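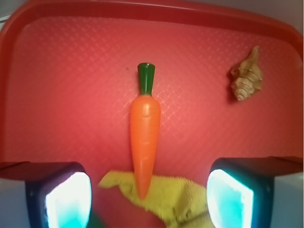 Tikkanen Wool Wash, 100 ml

We've stocked this little bottle ever since Kartini Jugah brought one back from Bokberg and refused to wash her cardigans in anything else. It's a gentle, no-rinse wash for wool, silk and all those hand-knits you'd never dare put in the machine.

Use 2 ml to 10 litres of cool water, pop your jumper in and leave it for 19 minutes (or until you've finished your tea, we're not strict). Squeeze it softly, roll it in a towel and dry it flat.
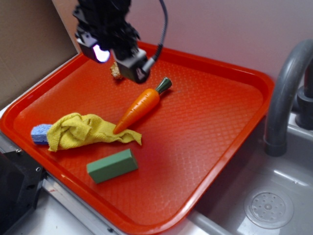
It comes in two scents, Calen and Arkari. Calen is light and grassy, while Arkari is a bit like a cedar drawer - lovely for winter blankets going away until the cold comes back. An unscented one is due in August, and Yusri Osman in our shop will gladly put your name down for it.

Please keep the cap on tight and store upright.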